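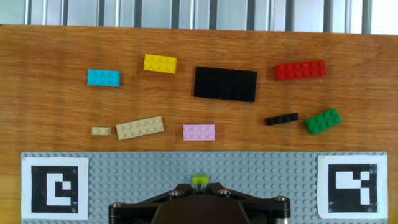 Ticket 285, opened 22 June 2025
Subject: Order confirmations from the Prallgate shop page arrive twice, or very late
Status: Closed

Hello again, and thank you for being so patient with us on the phone! I promised I would write up what we found, so please forgive the length. Your note said that a buyer in Darkerville had ordered a single yellow 2x4 LEGO brick and received two confirmation emails with the same order number, and that a second buyer, who wanted a cyan 2x4, heard nothing until the next morning. Both orders are safe in the system and both were charged only once. I checked that before anything else, as I know it was your main worry (it would have been mine too).

What we tried first
I turned off the newsletter add-on, cleared the mail queue and placed a test order from our own account. One email came, right away, which was lovely but told us very little. I placed another with the add-on back on and got the same result. The spam filter on your side looked fine, and so did the sender address.

What the log showed
The mail log had 161 messages waiting, all of them from the same overnight stretch. Your Ferrand mail plan allows 1,000 messages a day, and the stock alert you set up back in January had been sending one message for every color of every piece that ran low. Those alerts use the same allowance as your order emails. Once the limit was reached, everything else sat and waited for the next day.

The doubles had a different cause. The shop waits 30 seconds for the mail server to answer, and if it hears nothing it sends again. On a busy evening the first copy had already gone out, the answer was slow coming back, and the buyer got two.

What I changed
Stock alerts now go out as one daily summary. Order emails have their own queue, and the shop checks the order number before it tries a second time. I also moved the nightly backup to the Sisulthorpe server so it doesn't run while your buyers are busy checking out.

What I'd ask you to do
Please open Settings, then Mail, and make sure the summary goes to an inbox you read. If you'd still like instant alerts for one or two pieces, tick them by hand in the stock list and leave the rest alone.

Update, same ticket
You wrote back that the summary arrived and that your evening orders each got one email. Wonderful news, thank you for letting me know! I'm closing this now, but a reply to this message will open it again, and it will come straight back to our desk.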